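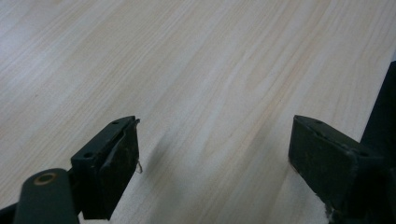

*Open fingers over the demo table, pads looking pretty ragged. Attached to ticket 133.*

**Ticket 133: gripper drops parts during open day demo**
Opened by: Muthu Sundaram
Status: open
Unit: Esia gripper, the handheld one visitors get to try

Hi all! So the June open day at Unddale is coming up fast and I spent the afternoon running the pick-and-place demo the way visitors will do it (squeeze, lift, carry it over to the tray, let go). Mostly fun, but it keeps dropping the small stuff. I did 147 picks before I got fed up and it lost 7 of them, nearly all with the skinny plastic pegs. The foam blocks never slipped once.

**What I tried first**

- Restarted the Perker controller. No change.
- Bumped the grip force up two steps. Pegs held a little better, but one of the foam blocks got a nasty dent, so I put it back.
- Swapped to the spare trigger cable, because last year that was the culprit. Nope!

**Then I looked at the fingers**

Should've started there. Both inner faces are scuffed, and there's fuzz and junk hanging off the edges. The left one has a little curled thread sticking out plus a frayed bit right at the tip, and the right one has a whole ragged fringe along the bottom of the inner face. My guess is the pad material is breaking down, but it could just be lint from the cloth we drape over the table between sessions. I can't tell which until I get in there with tweezers.

The tips look pretty even with each other when it's open, so I'm leaving alignment alone for now.

**Update, 4:40 pm**

Picked off what I could and wiped both pads with the alcohol wipes from the Nambiar kit. Another 97 picks, two drops, both pegs. Better! Still not what I want with a line of school kids waiting and their parents filming everything.

**Still to do**

1. Find out if we have a fresh set of pads. The drawer marked "pads" has batteries in it.
2. If we don't, order two sets, please, and could somebody with a purchasing login do that? Mine's expired again.
3. Retest with pegs only, at the normal force setting.
4. Change the cloth for something that doesn't shed.

If pads don't show up in time I'd say we run the visitor table with foam blocks and keep the pegs for the staff demo at the front. Shout if you hate that idea. I'm in the workshop until six.

Muthu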